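# The Apple Shelf

Open my refrigerator in December and the first thing you'll see is apples. They get the upper compartment, they get a whole shelf of it, and the mustard has had to find somewhere else to live.

I wasn't raised this way. In my parents' house apples sat in a blue china bowl next to the phone, and by the second week they were soft and tasted like the inside of a cupboard. We ate them anyway, with cheese, and I grew up believing that I didn't much like apples. Then I moved to Skuvness, where there are orchards on three sides of town, and a neighbor handed me one straight out of her fridge. It was so cold it hurt my teeth. It cracked when I bit it – a proper crack, you could have heard it across the street – and the juice ran down my wrist and into my sleeve. I went home and cleared a shelf that same evening!

## What the cold does

An apple goes on living after it's picked. It breathes, it uses up its own sugar and acid, and it does all of this much faster in a warm kitchen than in a cold one. A crisp apple left on the counter can turn mealy in a week or so. The same apple in the refrigerator will usually stay good for several weeks, and a late, hard variety can go for months.

Severin Pfister grows 221 trees on the slope above Clustlow, most of them a sharp red local apple called Rirau and the rest Grimshaws, which are bigger and sweeter and bruise if you look at them wrong. I spent a morning with him in his packing shed, where he talked for nearly two hours and let me eat the whole time.

"People buy beautiful fruit from me and put it beside the stove," he said. "I've seen it in their kitchens. I have to go and stand in the yard."

His own rule is very plain. Whatever you'll eat today stays out. Everything else goes in the cold the minute you get home, unwashed and dry, with the stems on. He pulls out anything with a soft spot and puts it in a pot for sauce, and he goes through the rest every 4 days with his hands, turning each apple over and feeling for trouble.

I asked him about marks. I'd been throwing back apples with pale patches and rough russet on them, and he nearly took the bag away from me. Pale streaks, starry markings, a bit of brown net around the stem – he picks those first for himself. A bruise is another matter. Press gently with a thumb and you'll know.

## The basket in between

The shelf was easy. My trouble was the trip between the bag and the shelf, when apples would roll off the counter and under the radiator and I'd find one weeks later by the smell.

What fixed it was a cheap plastic basket. Mine has holes all around the sides and a solid bottom, and I can't tell you how fond of it I've become. Fruit goes from the bag to the basket, gets looked over, and moves to the fridge from there. At breakfast it works the other way around: I take one or two out, set them in the basket, and they've lost the worst of their chill by the time I'm hungry. The holes let air through. The solid base catches the leaf crumbs and the bits of grit, and I tip it out over the sink and give it a rinse.

Wicker is prettier, and I own a lovely wicker one that holds onion skins and dust and something sticky I've never identified. I keep mittens in it now.

A few things I've learned to look for when buying one:

- Low sides, so you can see every apple without digging
- Handles you can hook with two fingers
- A color you'd notice (yellow, for me, every time)
- A smooth inside, with no molding seams to scrape the skin

Put it on the end of the table closest to the refrigerator. In my first kitchen the basket lived by the window, four steps away, and I hardly used it. Now I can stand in one spot and reach both, and the sorting gets done before I've taken my coat off.

A clear surface helps more than I expected as well. I like a bare white tabletop with the basket on it and very little else, and I wipe down the table and the shelf on the same round. A spray bottle and a duster come out, the empty basket gets its turn, and it all takes less time than boiling an egg.
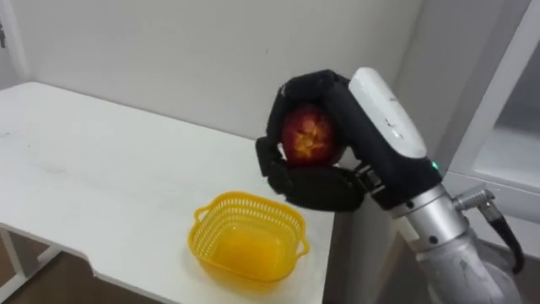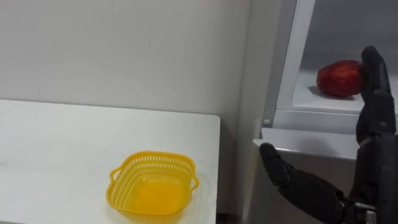
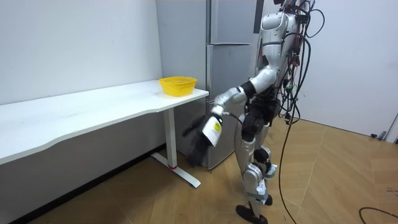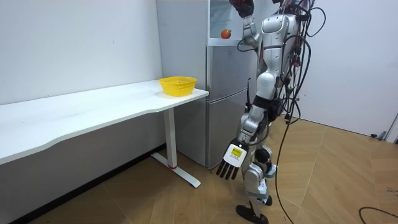 ## Keeping company

The one thing to be careful with is the neighbors. Apples give off ethylene, a gas that hurries other produce along, and a shelf full of them can yellow your broccoli and turn carrots bitter. I learned this by ruining a head of lettuce I'd been really looking forward to. Leafy things go in the lower drawer in my house, in a closed bag, and the apples stay up top.

The same gas is very useful when you want it. Put a rock-hard pear in a paper bag with one Grimshaw, leave it on the counter, and check it morning and evening.

If your refrigerator runs dry, slip the apples into a loosely tied plastic bag with a few holes in it. Mine are fine bare on the shelf for the first couple of weeks, and after that the skins start to wrinkle a little by the stem and I bag whatever's left. Keep them off the very back wall too. Frozen apples go brown and watery when they thaw, and then you're making sauce whether you planned to or not.

## Severin's cold apple plate

He made this for me on an upturned crate at eleven in the morning, and I've had it for lunch more times than I'd like to admit.

Take one Rirau, or any sharp red apple, right out of the fridge. Core it and slice it thin, leaving the skin on. Lay the slices on a cold plate and scatter over 15 grams of toasted walnuts and 100 grams of crumbly white cheese, then add a squeeze of lemon, black pepper, and more honey than seems sensible. Eat it right away with your fingers, and have a second apple ready.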